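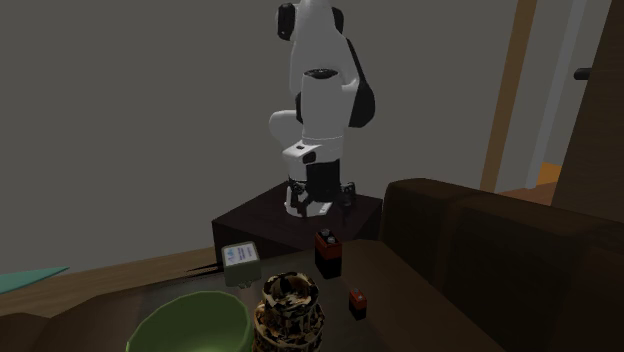

Last modified: 30th April

Figure 2. Plain grey wall behind a dark, box-shaped pedestal.

4.2 Grey walls and the colour of small rooms

The strongest result in our study of rented flats concerns grey paint, and we were delighted by how clear it was. Of the 700 tenants who filled in the Flindach survey, those living with plain mid-grey walls (Figure 2 gives the general tone) were the most likely to say their main room felt smaller in winter. Bahrami and Mishra found much the same thing in their earlier work on student housing, though their rooms had larger windows and faced north.

What excites us most is the part played by lamps. We went back to 54 of the grey-walled flats in June, when the afternoons are short, and asked tenants to swap their cool ceiling bulb for two warm lamps set low. Many then rated the same wall as "cosy" or "soft", words that hardly came up the first time! Darker furniture seemed to help as well, perhaps by making the grey look paler beside it.

Rawat has suggested that tenants were simply pleased to be given lamps. It is a fair point, and the Solanki flats, where tenants bought their own, should let us test it. Floor colour is dealt with in the next section.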